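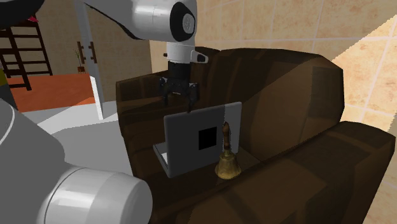 Which license does Skurumon come with?
One lab license covers 15 seats and three months of method updates.

Skurumon is the Mridha grasp-planning package for simulated home settings. It ships with 110 rendered layouts and 461 scripted tasks. The planner picks a target between close neighbors and scores each approach before the arm moves. Results export as plain text.
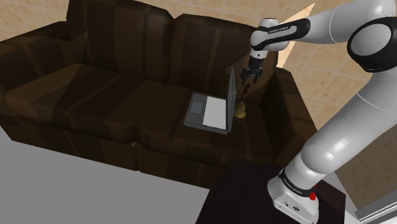
Sofa layout with laptop and bell, gripper open above the bell.

Sold through Jokden. Orders placed by 30th January include the Andier scoring add-on.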